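Segundo torneio da época e já estou cansado

Escrevo isto à pressa no comboio, a bateria vai a 12 e o carregador ficou no cacifo do clube. Desculpem as gralhas.

Então. Prelley. Campo de dezoito buracos, vento de lado o dia inteiro, greens rápidos como já não via desde o verão. Acabei o fim de semana com duas voltas que não se parecem em nada uma com a outra. A primeira foi boa, mesmo boa, daquelas em que a bola sai do meio da face e uma pessoa começa a achar que finalmente percebeu este jogo. A segunda... já lá vamos.

O que mudou desde setembro: o putter. Vendi o antigo, o que toda a gente me dizia para não vender. Comprei um Haugen de cabeça larga, em segunda mão, a um tipo que deixou de jogar por causa das costas. Demorei semanas a habituar-me ao peso. Nos putts curtos é uma maravilha, nos compridos ainda não sei quanto bater e deixo tudo curto. Três metros curto, às vezes mais. Em Prelley isso paga-se.

Primeira volta. Saí cedo, sete e dez da manhã, relva encharcada, mãos geladas. Par no primeiro, par no segundo, bogey parvo no terceiro por querer passar por cima do bunker com o ferro errado. Depois acalmei. No 7, que é um par 4 com o ribeiro à direita, bati o melhor drive do ano. Medi pelo relógio: 238 metros. Tinha vento a favor, está bem, mas ficam lá escritos os 238 e ninguém mos tira. Fiz birdie e fui a sorrir até ao tee seguinte como um miúdo.

Cartão entregue, sopa no bar, dormi uma sesta no carro. Gosto desta parte dos torneios quase tanto como do golfe. 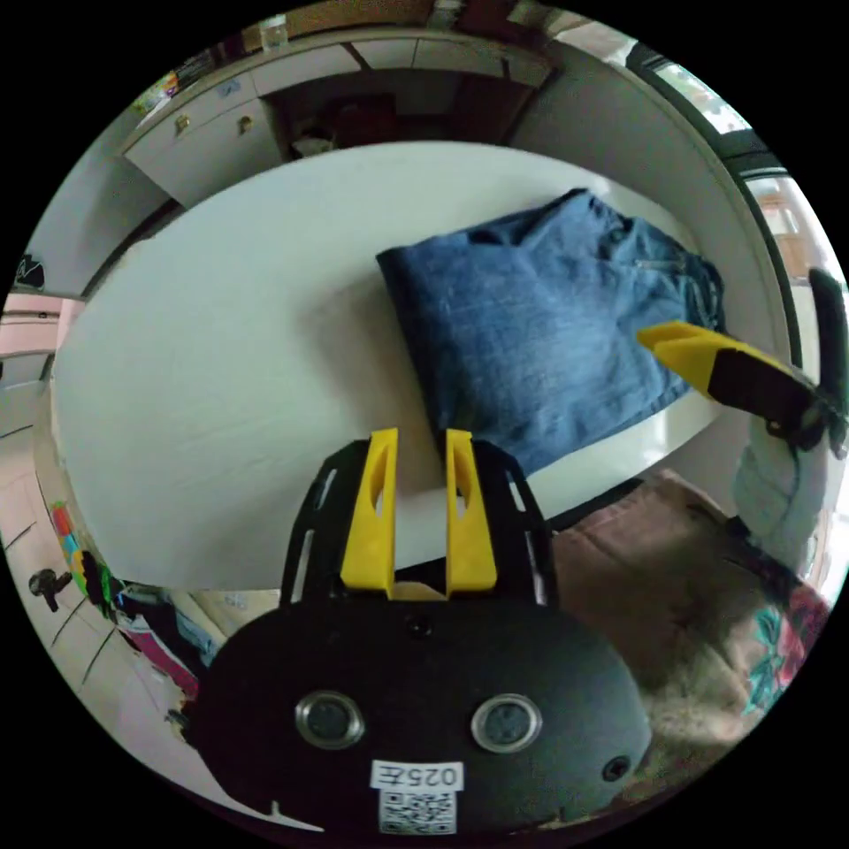
Foto: arquivo do blogue

Segunda volta. Pronto. O vento virou e eu não virei com ele. Duas bolas na água no mesmo buraco, o 7, o tal do drive. Ontem herói, hoje a remexer no saco à procura de bolas velhas. Saí de lá com um 9 no cartão e uma vontade enorme de ir para casa. Não fui. Continuei, meio de mau humor, a falar sozinho entre pancadas, e os últimos seis buracos até foram decentes. Um chip do fundo do green no 16 que entrou quase sem tocar na bandeira. Essas coisas é que nos fazem pagar a inscrição seguinte, infelizmente.

Classificação: meio da tabela para baixo. Não vou pôr aqui o lugar.

Coisas que apontei no bloco, sem ordem:

O jogo curto está melhor do que no ano passado. Os bunkers não. Continuo a levantar a cabeça cedo demais, vi-o num vídeo e até me doeu.

Levei sapatos novos para estrear num torneio. Burrice. Bolha no calcanhar esquerdo, ainda cá está.

Comer antes do buraco 10. Escrevo isto todos os anos e todos os anos me esqueço.

O trolley faz um barulho na roda direita que se ouve no green todo. Pedi desculpa ao grupo umas quantas vezes. Tenho que ver disso antes de Brunthorpe.

E por falar em Brunthorpe – é o próximo. Nunca lá joguei. Dizem que é plano, comprido, com fairways largos e rough até ao joelho. Para mim, que bato direito mas não muito longe (tirando o 7, já disse?), pode ser bom ou pode ser um massacre. O cartão do campo diz que há um par 4 que parece um par 5. Andei a ver o mapa e acho que vou deixar o driver no saco em metade dos buracos. Ou então não, chego lá e bato tudo com o driver como sempre.

Antes disso quero ir duas ou três tardes ao driving range de Osside. Fica longe de minha casa mas tem relva a sério, não aqueles tapetes que nos rebentam os pulsos, e um putting green onde se pode estar uma hora sem ninguém chatear. O plano é só putts compridos. Dez metros, doze, quinze. Até deixar de os deixar curtos. Aborrecido como tudo, eu sei.

Ah, e as contas. Alguém perguntou nos comentários do outro post quanto é que se gasta nisto. Fui somar o que já lá vai esta época, entre inscrições, gasóleo, dormidas e o putter: 661 euros. Fiquei a olhar para o número um bocado. Depois fechei a folha. Não contei as bolas perdidas, senão tinha de vender o saco também.

Respondo aos comentários logo à noite, se conseguir rede. Quem já jogou em Brunthorpe que me diga como é o primeiro tee, porque pelo mapa tem estrada mesmo ao lado e eu com estradas ao lado não me dou bem.

Vou sair na próxima, té já.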